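4.2 Tile handling with the Dellau kit

The Dellau kit is sold as a package for recording tabletop handwork: a hand-held gripper tool with its own camera, a head-mounted camera, and software that puts both views on one clock. We reviewed it over 12 sessions of mahjong tile sorting. The tiles are small and smooth, and the printed characters are hard to read at a low angle. 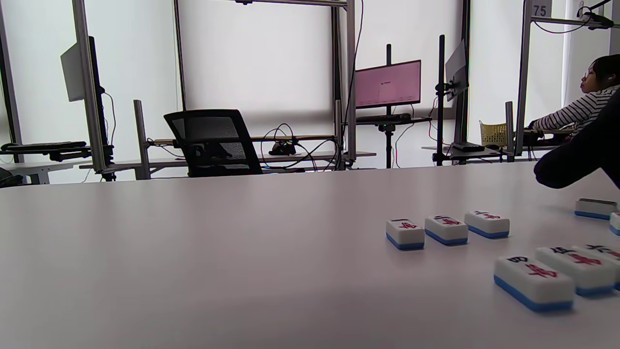
Can the kit be used without a robot on site?
Recording needs only the operator and the kit — a robot is required later, when a trained policy is tested.

Each session began with the tiles spread on a white table. The operator grouped them by suit. We kept 1511 clips after removing those with lost tracking. Most losses came when one hand passed over the other, and the software marked them without help from us. 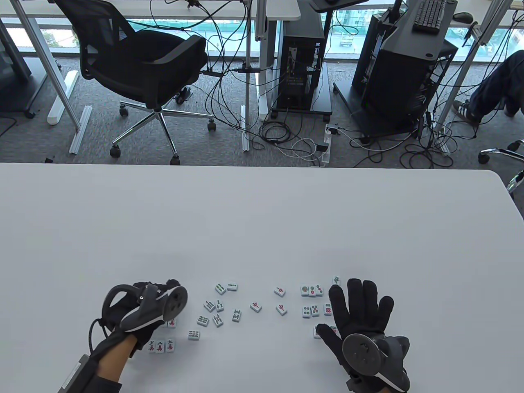

Figure 7. Gloved hands with back-mounted tracking pucks among face-up tiles.

Chelsea Catterall
Test Engineer, Limitz

Glove fit mattered more than we expected. Operators with small hands tightened the straps between sessions, and the offset had to be measured again each time — a step the manual leaves out.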